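The gripper that did not let go

Since June our arm in Stotgate had a fault which I could not repeat on purpose. After more than 13 picks, sometimes the open command was accepted, but the fingers stayed closed. No error in the log.
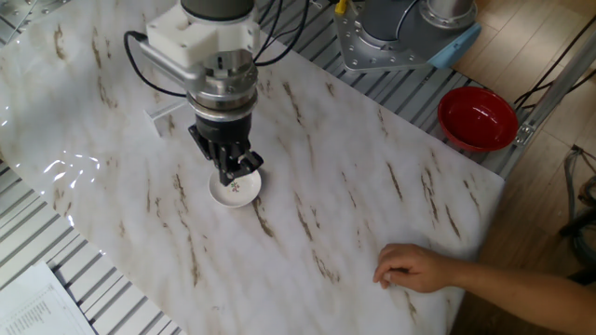

The gripper on the rim of the saucer, Stotgate.

I changed the cable first, and this was a mistake of mine, it cost me one evening. The real cause was a timeout of 20 ms in my own script. I set it to 200. I will write again when I have tested it longer.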